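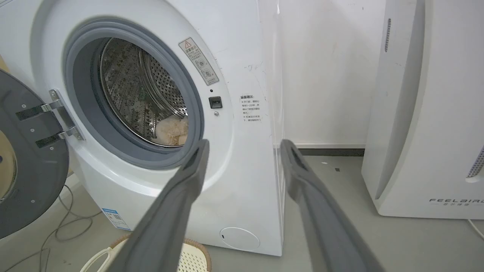
2001-11-22

I finished the second Bultine workbook last night, so I have now been studying Latvian for a year and a half. I started in April of last year with the evening course at the Treltley library. I was the oldest person in the room and had not taken a language class since high school French.

My vocabulary notebook has 400 words in it. I know most of them when I see them. Saying them is different. I can read a sentence about a train station and understand all of it, and then freeze when the teacher asks me what time it is.

The class meets for an hour and a half and we use the first half hour to go over homework. I would like that part to be shorter. People read their answers aloud one at a time, and by the time it gets to my side of the table I have stopped listening. The second part is better. Edgars Kļaviņa, who teaches us, puts us in pairs and has us buy things from each other. I have sold a lot of imaginary bread.

The noun endings are the hard part. English lets you leave a word alone once you have learned it. In Latvian the word changes depending on what it is doing in the sentence, so "in the house" and "to the house" and "without a house" each want something different from you. I made a table of endings and taped it inside the kitchen cabinet where the coffee is. I look at it every morning. I am not sure it has helped, but I can picture the table very well now, including the corner where I wrote the locative wrong and crossed it out.
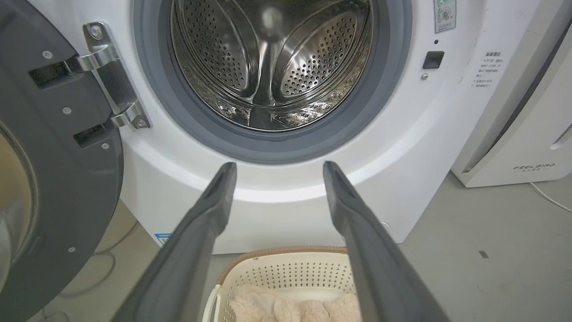
Laine Vaher wrote after my last post to say that I should throw the table away. She learned Latvian as her third language and says she never memorized an ending on its own, only whole short phrases, and let the pattern show up later. She also thinks 17 minutes a day beats two hours on the weekend. I asked why 17 and she said that was the length of her bus ride.

I have tried it her way for two weeks. I write down five phrases in the evening, say them out loud while I do the dishes, and say them again the next day before looking. It does feel more like talking. The trouble is that I can't tell what to do with a phrase when I need to change one piece of it, and then I go back to the cabinet. So the table stays up for now.

The dictionary is another matter. I bought the small Drunow one, which was a mistake. It is 336 pages for both directions and it gives one meaning per word, often not the one I need. Yaneth Zapata from class has the big one and lets me look things up during the break, but I can't keep borrowing it. If anybody has a used copy they don't want, please write.
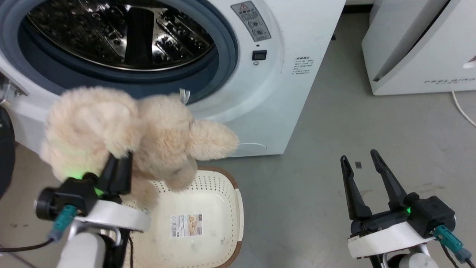

Reading is where I have made real progress, and I think it is mostly a matter of letters. Latvian uses the alphabet I grew up with, plus some marks, and I could sound out a page badly on the first day. I forget what a head start that is. Then I look at something like the gray label on the front of a washing machine, where there are lines of Korean next to a triangle outlined in red, and all I can get from it is the triangle. I know it says to be careful. I don't know about what. I couldn't look up a single word of it, since I wouldn't know where in the dictionary to begin. Musyoka Chege in our class taught himself the Korean letters one summer and says they are quick to learn, quicker than I would think. Maybe so. One at a time.

My plan for the winter is to get through a children's book without the dictionary. I have one picked out, about a hedgehog who moves to a new forest. I read the first two pages on Sunday afternoons back in the fall and got stuck on a word that turned up four times and was not in the Drunow. Edgars told me later it was the hedgehog's name.

The next session of the class starts after New Year's. The sign-up sheet is at the library's front desk and there is still room.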